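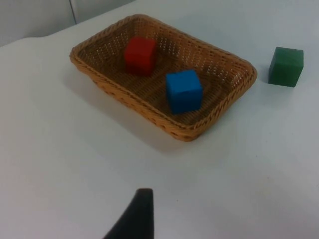
Anyone can pick the better hand if they get to choose the blocks, a reader wrote to us in June after the first Demside numbers went around, and the complaint has stuck to the trial ever since. The reader wanted to know why two grippers were being compared on cubes, which have flat sides and sharp habits, and not on something a warehouse would ever ship.

It is a fair question, and the trial's backers have not answered it well.

The test was run at the Demside workshop, where a small team put two grippers on the same arm and asked each to move colored cubes into a wicker basket. One gripper comes from Wernitz and has stiff parallel fingers. The other comes from Menon and has fingers that give a little when they press on something. Each got 87 tries. The Wernitz hand finished 58 of them. The Menon hand finished 29 more than that, for a clean sheet.

Put that way, the story writes itself, and the Menon side has been happy to write it. A short summary passed around in the spring called the result "decisive." The word does a lot of work. What the figures show is that one gripper, on one arm, with one set of settings, did better at one job.

The settings matter more than the summary lets on. Both grippers were run from the same controller, a Florau unit that Demside already owned. The closing speed was tuned on the Menon hand first and then left alone when the Wernitz hand went on. The team says this was done to keep things equal. Equal is one way to see it. A stiff finger and a soft finger do not want to close at the same speed, and a setting that suits one can make the other look clumsy. Wernitz says it was never asked what speed it would have picked.

Then there is the basket. Wicker has a rim that sticks up and a floor that isn't flat, so a cube can come down at an angle and still be counted as in. A cube that lands on the rim can go either way. The rules for the trial said a try was finished when the cube was inside and the fingers were clear. They said nothing about cubes that were dropped from too high and happened to fall the right way, or about a second cube getting shoved by the first. Demside's notes mark such cases with a small star, but the stars were taken out of the summary, and the workshop has not said how many there were for each hand.

The camera is the other sore point. It rides at the wrist and looks out past the finger, so it moves wherever the arm moves. That is a normal way to do it and it has real benefits up close. But the software that finds the cubes was trained on pictures taken with the Menon hand fitted. Swap in a different finger and a different dark shape pokes up into the bottom of the view. Whether that threw off the aim is hard to say from outside. It would have been easy to check: cover the finger in the picture, or train again with both hands, and see if the gap shrinks. Neither was done.

Demside's reply to all this is that it never set out to crown a winner. The trial was meant to help the workshop decide which gripper to buy for its own benches, and the people there say they would make the same choice again. They point out that the Menon hand was easier to mount and that its finger pads can be changed without taking the whole thing apart. Those are decent reasons to buy a gripper. They are also reasons that have nothing to do with the score.

Wernitz has been less calm. The company says most of its misses came at the moment of closing, when the fingers met a corner of the cube where they should have met a face, and that a slower approach would have fixed many of them. Perhaps so. It has not shown any runs of its own to back this up, and "it would have worked with our settings" is something every maker says after a bad day. If the stiff hand needs a specialist standing next to it to do a job the soft hand does out of the box, buyers are entitled to care about that too.

Price has hardly come up. Neither company would give us a figure for a single unit, and both said it depends on the order. Nor does the trial say anything about wear. Soft fingers tear, and 87 tries is not enough to find out how soon. A stiff finger that misses more often but lasts for years may still be the cheaper one to own – or it may not, and nothing published so far would help anyone work it out.

A second round is being planned for later in the year. Demside says it will let each maker set its own closing speed, and that the camera software will be trained again with both grippers fitted. The Florau controller stays. So do the cubes, at least to begin with, though the workshop says it may add soft bags and a few odd-shaped parts if there is time. The starred tries are to be listed separately this time.

All of that would be an improvement. It would be a bigger one if somebody other than the buyer did the counting, and if the full set of runs came out along with the score. Asked if the recordings from the first round would be released, Demside said it was looking into it. Menon said it had no objection. Wernitz said it had asked for them twice.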